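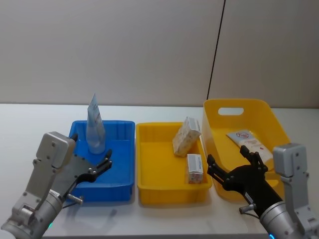
The monthly walk-through at the Godoy Street stockroom covers storage, exits, electrical, first aid and the break area, in that order, and it takes most of a morning if the freight elevator is behaving. Sturkelis rents the ground floor and Skerska has the upstairs, so anything on the stairs belongs to both of them and therefore gets swept by neither. Small goods are supposed to live in open plastic bins by type, and on the white table that rule is holding up: the squeeze tube has the blue tray, the two little boxes have the yellow one next to it, and the tube is standing on its cap the way tubes should. I would like to see the same discipline applied to the paint shelf. See item 4.

Ratings are OK, FIX (before the next walk-through) and NOW (put down your coffee).

STORAGE

1. Aisles clear to full width
OK. One hand truck parked sideways by the returns cage, moved while I was standing there by someone who had clearly never seen it before.

2. Heavy items on lower shelves
FIX. The floor tile is on the top shelf again. I understand it sells slowly. It will come down very quickly.

3. Shelf uprights bolted to wall
OK, except bay 10, where one bolt has been replaced with a pencil. FIX.

4. Paint and solvents in the metal cabinet, doors shut
NOW. Cabinet was shut, and very tidy inside, the solvents having been left on top of it. Moved during the visit. The drip under the stain cans is old and dry but wipe it up anyway.

5. Bins and trays labeled
FIX. A label should say what is in the bin. "Misc," "Misc 2" and "Not Misc" have had their chance.

6. Ladder feet and locks
OK. The stepladder with the 300 lb rating is in good shape. The older one has no rating I can read and a rung that turns. Take it out of service, which means out of the building. Leaning it behind the door with a note on it is what you did last time.

EXITS

7. Exit doors open from inside without a key
OK front, OK loading dock. Side door sticks in damp weather and needs a shoulder. Plane the bottom edge. FIX.

8. Exit signs lit
OK. The one over the dock has a bulb that buzzes. Replace it when convenient, or when it becomes inconvenient.

9. Stairwell empty
NOW. Three cartons and an artificial tree on the landing. Sturkelis says the tree is Skerska's. Skerska says it came with the building. It can be discussed at length once it is somewhere else.

ELECTRICAL

10. Panel has clear space in front
FIX. The tape on the floor marks the space to keep clear. It is not a parking spot for the mop bucket, however neatly the bucket fits.

11. Extension cords temporary only
FIX. The cord to the label printer has been painted the same color as the wall. I take this as a statement about how long it plans to stay. Get an outlet put in.

12. Space heaters
One found, under the front desk, still warm, in a month when the windows were open. Unplugged. FIX.

FIRST AID AND FIRE

13. Extinguishers charged and tagged
OK downstairs. Upstairs needle is in the green but the tag was last signed in April, in a hand I can't make out. Call the service company.

14. First aid kit stocked
FIX. Plenty of eye wash and triangular bandages. No plain adhesive bandages at all, which tells me what kind of injuries we have.

15. Smoke alarm test
OK. Everyone heard it. Upstairs kept typing.

BREAK AREA

16. Microwave clean, cord sound
Cord OK. No further comment.

17. Refrigerator
Not strictly a safety item until you open the bottom drawer. Empty it by Friday.

Items marked NOW go to both tenants today. The Stovavville office gets the full sheet and wants the FIX items initialed, with initials that match a person on the payroll. Old sheets stay in the binder by the time clock for 3 years. The binder is holding the side door open at present, so please put it back and see item 7.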